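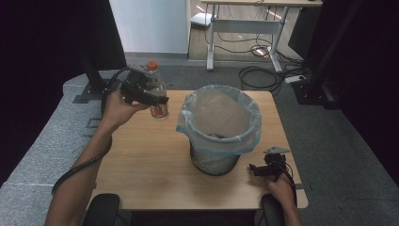
Rules for handheld gripper sessions, what do you lot actually write down?

Posted in Robots and automation > Good practice
December 14, 2025

Rocío Lagos

Been asked to write the house rules for our handheld gripper work. One side of A4, has to go on the wall. Task at the moment is tidying, bottle into a lined wastebasket on a table, one gripper in each hand, cable down each forearm. Simple stuff but everyone does it their own way and the checking afterwards is a nightmare.

What I've got so far:

Sleeves up or tight cuffs. Cable along the arm, not across the palm.
Basket stays on the table for the whole take. If you knock it, carry on and mark the take.
Bottle goes in, jaws open, both hands come back out over clear table before you stop.
No talking to the person at the screen mid take.

Things I can't settle:

Do you fix the start position of the basket or let people put it where they like? Our old rule from August said tape marks. Then someone pointed out that every single take had the basket in the same spot and we'd more or less taught it one spot.

Second one, failed grabs. Bin them or keep them? We did 40 takes on the last task and threw out anything with a fumble, and I now think that was daft.

Third, is there a proper standard I should be quoting? Manager keeps saying "the standard" and can't tell me which. I've looked at the usual industrial robot safety ones and they seem to be about actual arms with motors behind guarding, not a person holding a tool.

Need it by end of the week so rough answers fine.

Tollard

Don't overthink it. Tape marks, same spot every time, bin the bad ones. We did that and it was fine.

Comments on this answer

Rocío Lagos: Fine for what though? Did you ever try it with the basket moved?

Tollard: no, the basket didn't move, that was the point of the tape

Iturra

Longer one, typing on a break so excuse the spelling.

Start position. Don't fix it, but don't leave it to people either. Left alone they put it dead centre or wherever their stronger hand likes it. We have a printed list. Each line says which part of the table the basket goes on and which part the bottle goes on, operator reads the line, sets up, ticks it. Boring. Works. Change the list between operators or you get one person's habits tied to one layout.

Failed grabs. Keep, but label. Three labels is plenty: clean, recovered, abandoned. Recovered means they dropped it or missed and then sorted it in the same take. Those are useful. Abandoned goes in its own folder and whoever trains decides. Main rule is the operator doesn't delete anyhting, ever. We had a batch of 97 takes where 66 were left after people had "tidied up" themselves and no way of knowing what the rest were.

Standard. Not that I know of, for this exact thing. Your manager may mean the arm safety ones, and you'll need those the minute a powered arm joins in, so get your safety person to say in writing which apply. For handheld work we treat it as ordinary workplace stuff. Trip hazards, breaks, wiping the grips down between people, a risk assessment with a name on it. Put the date of the last review on the sheet as well.

Start and end pose. Your last rule is good, I'd tighten it. Ours says fingers fully open, table showing between them, hold still, then stop. Same at the start. Without it people drift in already half closed and you can't tell where the task begins. Write "fully open" and not "relaxed", relaxed means something different to everybody. 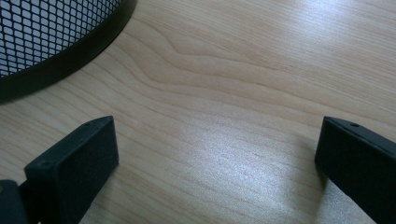 Nirken wants to know who checks the open pose, the operator or the person at the screen, as the two never agree at our place.

Person at the screen. Operator can't judge it, they're looking at the bottle. Screen person says "ready" before recording starts and the operator doesn't move till they hear it. If they disagree the screen person wins and you redo the start. Put that on the wall too or you'll have the argument every day.

Couple more for your sheet, Rocío:

Check the tool camera before each batch. Lens clean, both fingers showing.
Watch for glare. Pale tables are bad for it. Move the light or the table, and write down that you moved it.
If the liner gets changed, refit it the same way, folded over the rim. Or put liner on/off on the list as its own thing if you want the variety.
Over 2 hours in one go is too long. Wrists go first, then the data goes.

Don't put more than ten rules up. They stop reading.

Comments on this answer

Rocío Lagos: This is great, thank you. Stealing the three labels and the "ready" thing. Will ask about the safety ones in writing.

Flatance: Agree with most of it but I'd split recovered into dropped and missed. They look nothing alike when you come to filter them.

Iturra: fair, we tried that and people kept mixing them up. if yours can keep them straight then do it

Rocío Lagos: Going with three for now. Can always split later as nothing's being deleted any more.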